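27th August, equipment budget, second pass

Malte Ostermann wants one page by the time he is back from Palau, with a number at the bottom he can defend. My first pass had four pages and no number, so we are making progress of a kind.

Where it stands. The Draltetti quote for a second gripper came in at 2,993, before shipping. They call it the "starter configuration," meaning the cable, the mounting plate and the software license are all on separate lines further down, in smaller type. Zepeda will sell us a comparable one for less, but with a lead time of 7 weeks and no spare fingers in stock until they "review demand." I wrote back that I am demand. No reply yet.

Things we need whatever we pick:
- cable management. Proper clips and a sleeve, cheap, has been on the list since April
- one more set of props for the table. Food, dishes, bottles. Budget 125 and buy it all from one shop this time so I only have to explain a toy banana to accounting once
- spare fingers, 2 sets
- a countertop oven as backup. If the hinge goes on the only one, the oven tasks stop and I get to write a memo

Kitchen table setup, for costing: 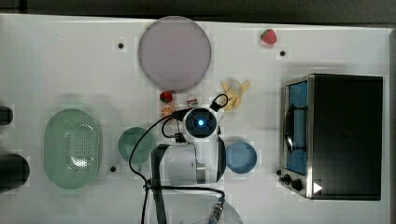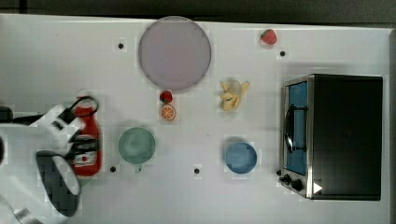 Kitchen table from above, toaster oven on the right in both. Loose cables by the green bowl in the first, gripper at the ketchup bottle in the second.

Went through the prop list against the table. Plate and bowls can stay as they are. The bottle is the item I'd buy doubles of, same size and same label, so that a swap halfway through a run doesn't turn into a new experiment. The fruit costs next to nothing. Strawberries are small enough to vanish under furniture and should be treated as a consumable, same line as tape and coffee.

Floston is offering a service contract for the arm. I read all of it. It covers parts, labor and travel, except for parts that wear, labor outside their hours, and travel. I have put it under "optional" and would like it to stay there. If Malte asks: we did the last two repairs ourselves with a hex key and a forum post, and the arm still goes where it is told most mornings.

Open points
- Does the Draltetti price hold past the end of the quarter? Their email says "should." Get that in writing from someone with a surname.
- Second table or not. A second gripper without one means it lives in a drawer. A second table means moving the shelf, and the shelf is load-bearing in the sense that all our junk is on it.
- Overhead mount: keep the one we have. I looked at prices for a nicer one and closed the tab.
- Sales tax. Last year I forgot it and was popular for a week.

Leaning toward: Draltetti gripper, fingers from the same order to save on shipping, props and clips now from petty cash, oven next round unless the hinge decides otherwise. Zepeda stays in the file as the cheaper quote so there is something to wave at Draltetti.

To do: call Draltetti re license line, ask if it is per arm or per seat. Measure the gap behind the shelf. Add tax. Cut page two.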